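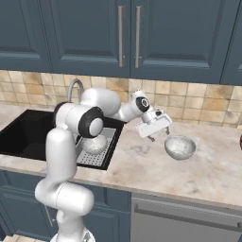
Figure 1. Gripper over the bowl beside the sink in the simulated kitchen.

Planning Bowl Transfers Around a Kitchen Sink
Project report, Robot Software Lab
By Quentin Poulain | 13/10/2019
Print this page | E-mail this page

1. Goal
The task is to move a bowl between the counter and the rack in the sink. I wrote the planner and the grasp selection. The kitchen model and the low-level joint controller come from Undolgate, our course simulator, and I did not change them.

2. Method
Each grasp candidate is a point on the bowl rim plus a hand tilt. For every candidate the planner solves for the joints, drops any pose where a link touches the faucet or the wall cabinets, and passes the rest to an RRT-Connect search. The search is capped at 300 nodes. If it hits the cap, the next candidate is tried.

My first version checked only the hand for collisions. The upper arm then went through the faucet in a lot of plans, so the check now covers every link. This made planning slower, and I moved the faucet to a simpler collision shape to get some of the time back.

3. Perception
Bowl position comes from the simulated camera images. I fit an ellipse to the rim and project it onto the counter plane. A pale bowl on light marble gives weak edges, and the fit sometimes locks onto the veining. The sink itself is easy to segment by its dark color.
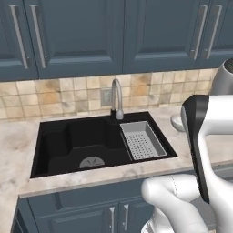

4. Results
I ran 621 trials with random bowl positions. The planner found no path in 73 of them, mostly with the bowl close to the backsplash. The logs hold 3,174 rejected grasp candidates. I have not yet sorted these by cause.

5. Remaining work
Replanning when the bowl slips is not done. The ellipse fit also needs a test on other counter textures.

Related reports
Morikawa: logging tools for joint data
Parkeck: a path viewer in the browser
Ludstead: tuning a gripper force limit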